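The Price of Rain

By Malcolm Dobson

1 comment | 82 shares

My grandfather kept a rain book. It was a school exercise book with a soft cover, and every morning before breakfast he would walk out to the gauge on the fence post, squint at it, come back in, and write down a number. Mostly the number was zero. When he died my mother gave me the book, and I have it on the shelf over my desk now, next to the dictionary and a jar of seed I keep meaning to plant. I take it down more often than is good for my work.

I bring it up because the growers around Hestgate have been offered something called rainfall insurance, and I've spent most of the spring and a good part of the summer listening to people argue over it in kitchens and pickup trucks and once, at some length, at a wedding. I have come to a view. It took me a while, and I'll probably take a while getting to it here, so pour yourself something.

The idea is simple enough. You pay a premium before planting. A company, in our case one called Tuviva, watches the rain at a weather station through the growing season. If the total comes in under a certain mark, you get paid. Nobody drives out to look at your beans. There is no adjuster kicking at the dirt, no form with nineteen boxes. The station says it was dry, and the money comes.

I like a good deal of that. I remember the old way, when a man in a clean shirt would come weeks after the crop had burned up and ask whether you had considered planting earlier. My father had to be walked around the barn a couple of times after one of those visits before he was fit to come in for supper. Anything that spares a family that conversation has something going for it.

The trouble is the station. Ours is at Nuttall, on the far side of the ridge, and anybody who has lived here through a single summer knows what the ridge does. Clouds come in from the west, fat and gray and full of promise, and they drop everything they have on Nuttall. Then they drift over to us looking very handsome and keep right on going. I have stood in my own yard with dust in my teeth and watched it pour over there. My grandfather's book has a whole page of this, zeros down one side, and in the margin, in pencil, "Nuttall wet again." He was a mild man, but he pressed hard on that pencil.

So you can have a year in which the station is satisfied and the fields in Hestgate are dead. On paper we had our rain. The policy pays nothing, and it isn't cheating anyone, it's doing precisely what it said it would do in a paragraph most of us read standing up.
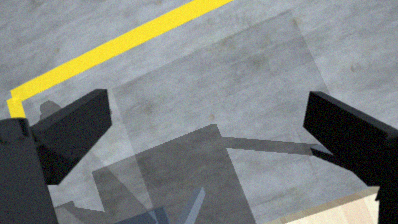 The man who came to explain the policy was patient about all this, I'll give him that. He said every scheme has to draw a line somewhere, and I don't quarrel with it in principle. But a line is an easy thing to draw on a surface that holds still. You can paint a yellow one on a gray concrete floor, put a good sharp bend in it, and everyone who comes along will agree which side they're standing on. Rain won't do that for you. It comes down on the north end of a field and leaves the south end alone, and it comes all in one afternoon and runs off into the creek, and the season's total looks perfectly respectable when you add it up. My neighbor lost her squash in a year that was, by the arithmetic, better than average. It just happened to be better than average in the wrong week.

That neighbor is Kgomotso Visser, and I owe her a good part of this column, along with several jars of relish. She farms the piece below mine, down where the road turns, and she bought the policy in its first year when I was still clearing my throat over it. I asked her why, knowing what she knows about the ridge. She said she'd paid for worse things. She said that if there came a truly terrible year, a year so dry that even Nuttall went without, then she would be glad of it, and if there came an ordinary bad year she would manage the way she'd always managed, with the freezer and the job in town.

I thought about that answer for a long time (I was mending fence, and there is not much else to do with your head when you're mending fence). It's a sensible answer. It is also, if you turn it over, a pretty sad one. What she was telling me is that she'd bought protection against the disaster that comes once in a generation, and was still carrying the ordinary ones on her own back. And it's the ordinary ones that wear people out. I have known seven families leave this road in my lifetime, and I can't think of one that was driven off by a single great drought. They went after a poor year, then a middling year, then a year when the well pump quit, then another poor one. Each of those would have looked like nothing much on a chart.

Now, some of my friends would like to see the whole business run out of the county, and I don't go along with them. They talk as if the company had stolen the rain itself. I've read the policy twice, the second time sitting down, and it's plainer than most things I've signed. The people who sell it seem to believe in it. And I'd be a hypocrite to sneer at outsiders with instruments when my own family's chief heirloom is a book of measurements.

What I would ask for is more gauges. It's a dull request, and I'm sorry to have brought you all this way for it, but there it is. Put a station on our side of the ridge. Put another down in the bottoms by Kgomotso's place, where the frost sits. Let the policy look at the rain that falls on the people who are paying for it. I'm told this costs money, and that a new station needs years of records behind it before anyone can set a fair price. I believe both of those things. But the premium we pay is money too, and the years will go by whether we start keeping records or not. If somebody had put one up when the subject first came around, we'd have nine years in hand already.

I would also ask that they look at when the rain falls, and not only at how much. Any grower could tell them the weeks that matter. For beans it's when they flower. For corn it's the tassel. You could have the whole calendar written down over one pot of coffee, and you wouldn't need a satellite to do it. There's a seed outfit, Cidari, that sends a fellow through here in May, and he carries those very dates on a laminated card in his shirt pocket. He'd likely give them a copy if they asked nicely.

And then there's the part that no insurance touches, which is the ground itself. I worry a little that once people have a policy in the drawer they'll feel they have dealt with the weather, and they'll let the other things slide, the cover crops and the mulch and the pond that wants digging out. I have caught myself at it. I stood looking at my own pond in July, down to a puddle with a very disappointed frog in it, and what went through my mind was that maybe I should just sign up and be done. The pond still isn't dug out. I'm telling you so that you won't take me for somebody who has it all in order.

I did sign up, in the end. I'll pay my premium next spring with the rest of them, and I'll grumble, and I'll go on writing to Tuviva about the gauges until they either put one in or learn to recognize my envelope. In the meantime I've nailed my grandfather's old one back up on the post. The glass had a chip in the rim but it holds. Kgomotso has hung one too, down at her place, and we compare on Sundays. Last week she had two tenths and I had none, and she was not at all modest about it.

Posted 10 September 2021

82 shares | 1 comment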